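Pumolow Gear Oil Gets a New Formula for Vintage Gearboxes

Hengate, 03/12/2020

Hi, I'm Ginette Campbell, and I look after the gear oil side of things at Trikerix. I've been itching to tell you this since April, so let me get straight to it: Pumolow 80W-90, our gear oil for older manual transmissions and rear axles, has a new formula and goes on sale today!

If you drive something with brass synchronizers (and a lot of you do, judging by my inbox), you already know the headache. Plenty of modern gear oils are blended with newer gearboxes in mind, and the additives that protect hypoid gears can be rough on soft yellow metals. Our old Pumolow was kind to brass but a bit thick on a cold morning, and you told us so. Second gear before the first mile was up? Good luck with that.

So Siu-fong Kan, our head blender, went back to the base oil and started over. She tried 3 different additive packages before settling on the one we're bottling now. It flows better in the cold, it holds its film when the axle heats up on a long highway run, and it still treats brass gently. I've had it in my own wagon all summer and the shift from first to second feels lovely (my husband noticed before I told him, which made my week).

We also handed it to Cledwyn Morris at Wragg, the transmission shop, who ran it in a customer-approved test car for 3,483 miles and then pulled the box apart. "The synchros came out looking very tidy," Cledwyn told me. "I'd put it in my own car, and I'm fussy."

The first batch is 1,178 cases, in quart bottles with the new pointed cap that reaches awkward fill plugs. Gallon jugs follow once the quarts are out the door. The price stays the same as the old formula, and you can top up old Pumolow with new, though I'd drain and refill if you're due anyway. Please don't use it in automatics or in limited-slip axles that call for a friction modifier. We have other oils for those!

Stores that carry our line can order right away through Llinos Voyle in the Hengate sales office. Caradog Jenkins is handling technical questions, so send him your make, model and year and he'll tell you how much you need and whether it suits your box.
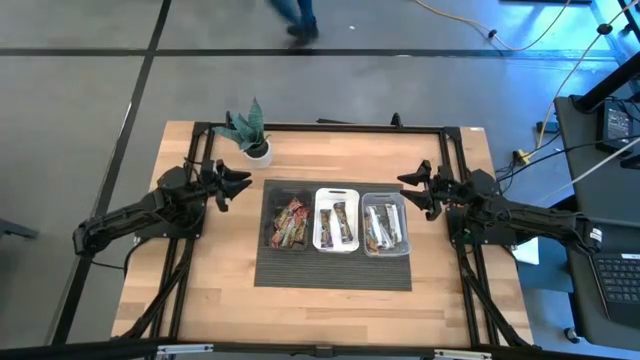

And if you've still got old Pumolow on the shelf, go ahead and use it up. It keeps fine with the cap on tight, and we'll go on answering questions about it on the same phone line as always.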